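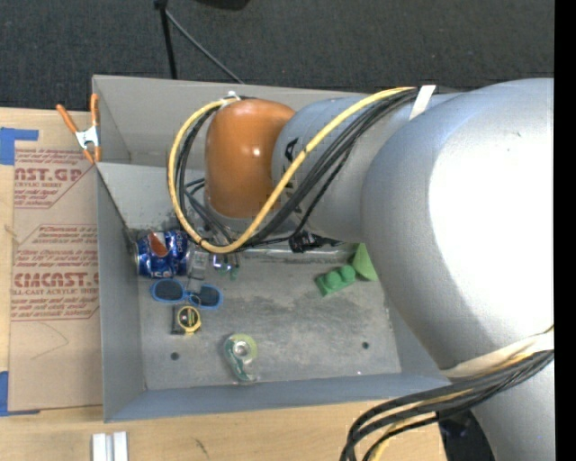 Handhabung und Automation, Handout zu Einheit 4
Kabelführung und Arbeitsraum am Roboterarm - Regeln für das Praktikum

Teilen 30 | Kommentare 2

Grundlage sind die Betriebsanleitung des Arms und die Laborordnung. Wo beide voneinander abweichen, gilt die strengere Vorgabe. Fragen zur Zelle beantwortet Bheki Oosthuizen.

1. Kabel außen am Arm
Außen verlegte Leitungen brauchen an jedem Gelenk eine Schlaufe, die den vollen Drehweg mitmacht. Am Praktikumsarm läuft die dicke gelbe Leitung zusammen mit den schwarzen um die orangebraune Gelenkkappe und wieder nach oben zurück. Geprüft wird in beiden Endlagen, im Handbetrieb, mit höchstens 40 mm/s. Die Schlaufe darf sich nicht straffen und nirgends einhaken.

Befestigt wird am starren Gehäuse, nie über einen Gelenkspalt hinweg. Breite Bänder für dicke Bündel, schmale Binder nur zum Ordnen der Schlaufe. Ein Binder, der die Isolierung eindrückt, wird ersetzt.

2. Behälter
Der Behälter wird vor dem ersten Lauf gegen Verrutschen gesichert. Klemmen am Rand, wie die Federklemme mit den orangen Griffen, zählen als Hindernis und werden in der Bahnplanung mit Sperrraum eingetragen. Dasselbe gilt für die Seitenwände. Sicherheitshöhe beim Verfahren: 170 mm über dem Rand.

3. Teile zum Greifen
Für Greifversuche aus der Kiste gemischte Teile nehmen: Getränkedose, Sonnenbrille, Maßband, Klebebandabroller. Glänzende und durchsichtige Flächen liefern oft lückenhafte Tiefendaten. Solche Fehlgriffe getrennt protokollieren. Keine vollen Dosen, kein Glas.

4. Eingriff in den Arbeitsraum
Erst Halt, dann Freigabe am Bediengerät wegnehmen, dann hineingreifen. Das gilt auch für ein einzelnes verkantetes Teil. Zu zweit arbeiten - eine Person bleibt am Not-Halt.

5. Wartung
Sichtprüfung der Leitungen vor jeder Sitzung, Austausch der Binder nach 2000 Zyklen. Eintrag ins Zellenbuch mit Uhrzeit und Kürzel.

Bis zur nächsten Einheit: Prüfplan zu Abschnitt 1 abgeben, eine Seite, bis Sonntag.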